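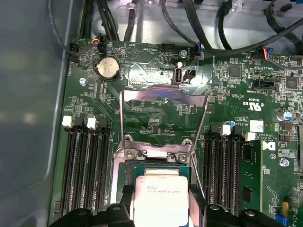
Norbert Pešek

I finished "The Salt Ledger" on Tuesday, a little before midnight, and I am still thinking about it while I make coffee. My colleague Colleen Dhillon lent me her copy in March with the words "give it 53 pages." I laughed at such an exact number, but she was right. On page 53 the old harbor clerk opens the wrong drawer, and from there I could not leave the book alone.

The story takes place in Lindport, a small port town where the ferry comes less and less often. Sebastian Ollar has kept the harbor accounts all his life. When his former employer dies, he finds that 400 crowns were paid every month to a woman called Elau, who does not appear in any other paper. His daughter wants him to burn the books and move in with her family. He does not burn them, of course, or we would have a very short novel.

It is sold as a crime story, and there is a crime in it, but a reader who wants a detective and a chase will be disappointed. Most of the book is an old man reading his own handwriting and trying to remember what kind of person wrote it. I liked this very much. There is a chapter where he adds one column 11 times because he does not want to accept the result, and I was as nervous as in any thriller.
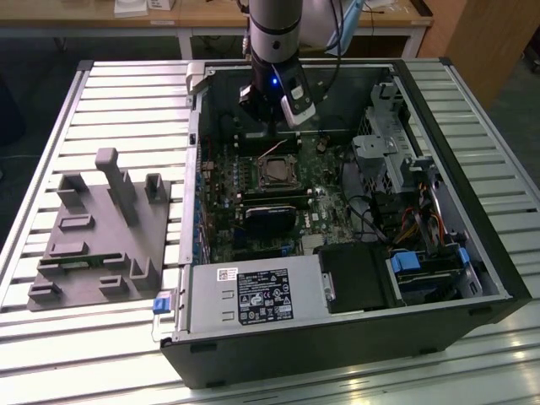 The daughter I liked less. In the first half she only calls on the phone and is angry, and I had the feeling that the author needed somebody to disagree with Sebastian and did not think much further. Later she comes to Lindport by herself and they clean the kitchen together, almost without words. That is maybe the best scene in the book, so I wish she had arrived sooner.

About Elau I will not say much. We meet her late, and she is not the person I had imagined. Colleen thinks the last conversation between her and Sebastian is too long. I read it twice and I would not cut anything – well, perhaps the part with the dog.

A word about the language. I read in English slowly, with a pencil, and I usually write unknown words on the last page. This time there were many names for ropes and parts of boats, and after some chapters I stopped looking them up. I don't think I lost anything important. The sentences are short and clear, and the author is not afraid to repeat a plain word when it is the correct one.

Colleen says there is an earlier novel with the same town, where Sebastian is a young man and appears only in two chapters. She does not own it, and our library does not have it either. I have asked them to order it. Meanwhile I have started a very thick family saga from my sister, and on page 30 there have already been three weddings.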